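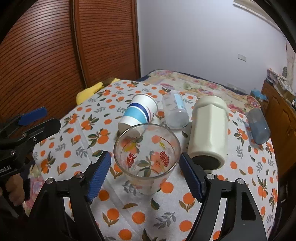

A tablecloth should be used every day, and it should be printed with something. I have held this view for most of my adult life and I am setting it down because the last three homeware catalogues to come through my door have argued the opposite. They want bare wood, one grey runner and a bowl with nothing in it.

The case against cloths is usually made on grounds of work. A cloth has to be washed, dried and, if you are that sort of person, ironed. A bare table only needs a wipe. This is true as far as it goes, but it leaves out what happens to the table. Ours was second-hand when we bought it and it had rings on it from other people's drinks. Sanding and oiling it would have cost more than the table did. A cloth cost less and covered the rings the same afternoon.

Pattern matters more than people think. Plain white linen shows everything, and a household that owns plain white linen spends its meals watching the gravy. Oranges and leaves on a white ground are much more forgiving. A drop of squash or tomato lands among the fruit and waits for wash day without bothering anyone. I would say the same of lemons, cherries or any busy floral, though I find small checks tiring to look at over breakfast.

There is a snobbery about fruit prints. They are thought to belong to caravans and to aunts. I had a caravan for six years and I ate very well in it, at a table that folded down from the wall, on a cloth covered in pears. When we sold the caravan the cloth came home with us, and it lasted until the hem gave way.

The same snobbery applies to decorated glasses. A proper glass, we are told, is clear from rim to base so that you can admire what is in it. Most of what I drink is tap water and I have admired it enough. I like a glass with a bit of colour on the side, a red squiggle or a yellow one, wide at the top and narrower at the foot. You know which one is yours. It is pleasant to see a tablecloth through it when it is empty. Nor do I mind if it has some lettering on it. Half the best glasses in any cupboard came from a petrol station or a jar of something.

I have bought matching sets. The Wovance tumblers were handsome and came in a box of six, and within two years there were two. Replacing them meant buying another six, by which time the shape had changed slightly and the old pair looked wrong beside the new ones. Odd glasses do not have this problem. When one breaks you have one fewer glass, and that is the end of it.

Paper cups I am less sure about. I keep a sleeve of 50 in the cupboard under the stairs, white ones with a blue band, and they come out for birthdays and for children who cannot be trusted with glass. They are useful and they look cheerful enough on a printed cloth. But they tip over — an empty one will go if somebody opens the back door — and they should not become the ordinary thing. A friend's family drank from them all through one April while their kitchen was being done and said afterwards that everything had tasted of card. They had got through 300 by the end. Washing up four glasses takes no time at all, and I would sooner do that than carry another bag to the bin.

Wipe-clean cloths deserve a fair hearing. I used one from Sindska for a year. It did everything it promised, and I disliked the feel of it under my wrists in winter. It also kept its fold lines, so that every plate sat slightly uphill. For a house with toddlers I would still recommend it. For everyone else, cotton, washed at forty and hung out straight, with no ironing. The creases drop out once the plates have been on it for a meal or two.

Measure before you buy. Rounded tables are the awkward ones, and shops tend to give the size of the cloth without saying how far it will hang. Too short looks mean. Too long ends up in people's laps, and sooner or later somebody stands up with it tucked into a belt. A hand's length of overhang is enough for daily use.

What I object to in the catalogues is the idea that a table is mainly for looking at from the doorway. We eat at ours, do the post at it and leave things on it that ought to have been put away. The cloth goes in the wash, the other one comes out of the drawer, and the glasses go back on top.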